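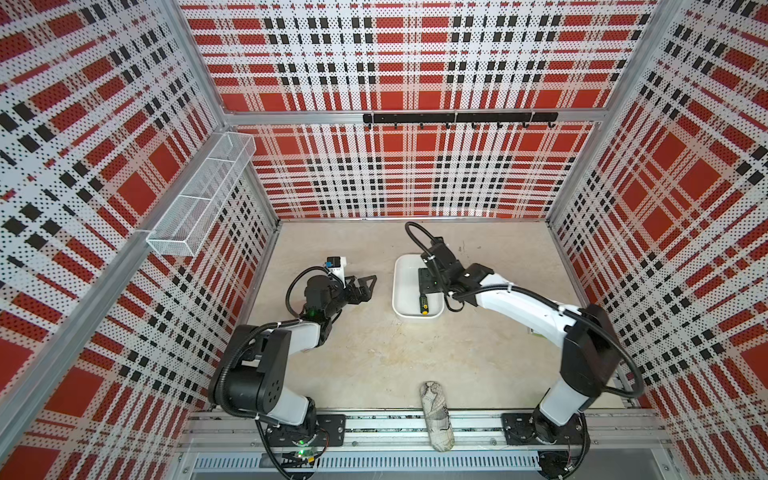

Según Rogério Cavalcanti, lo que más se agradece de la nueva versión es poder leer por fin por qué el planificador descarta una trayectoria, algo que antes obligaba a bucear en los registros durante horas.

Flesen ha publicado Grotodix 11, su software de planificación y control para dos brazos, ¡y llega cargado de novedades! El módulo de percepción se ha reescrito entero y la batería de pruebas suma ya 1849 casos – 1590 de ellos con ambos brazos en marcha.
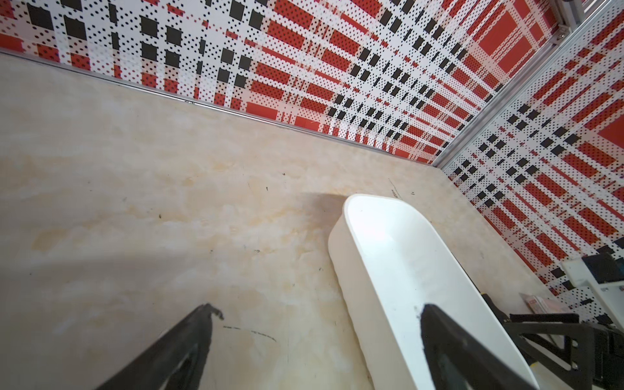
La estimación de bordes es el cambio que más ilusión nos hace. Grotodix recalcula ahora el contorno de cada recipiente mientras la pinza se aproxima. Un borde grueso y redondeado como el de la bandeja blanca, sobre una superficie clara y veteada, es justo el tipo de caso que pide afinar – blanco sobre crema, con muy poco contraste. El visor de trayectorias, bautizado Climwood, se descarga aparte desde el 1 de febrero de 2026.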